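Search this site
Enter keywords

June
By Parviz Ranjbar

The Night Shift at the Ralden Storage Lot

The first break-in at the Ralden storage lot came a little after 3 a.m. Someone cut the chain on the back gate, opened nine units and left before the morning clerk arrived. Deputies took a report and a few photographs of the lock.

Over the next 15 months the lot was hit four more times. Tools went first, then copper pipe, then a pressure washer that belonged to a painter named Myung. He put his loss at around $2000. His insurance did not cover goods kept off his property, and he has been renting a machine by the day.

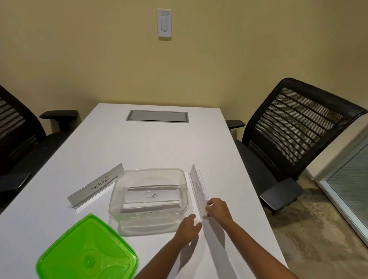
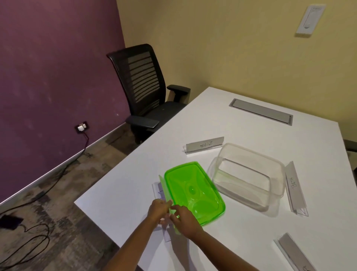
Clear plastic food containers on a white table.

The case turned on a pawn slip. A detective in Mukar was checking serial numbers on an unrelated burglary when one of them matched the painter's washer. The slip, number 739, had a name and a thumbprint on it. Two men were charged with burglary and possession of stolen goods. Both have pleaded not guilty.

Most of the property is still missing. The lot has since put in lights along the back fence and a new gate – the old one is still leaning against the office. Myung has moved his things to a cousin's garage on Folo Street. He checks the court calendar in the mornings before work. The next hearing has been put off twice.

Contact us | Copyright, all rights reserved | Back to top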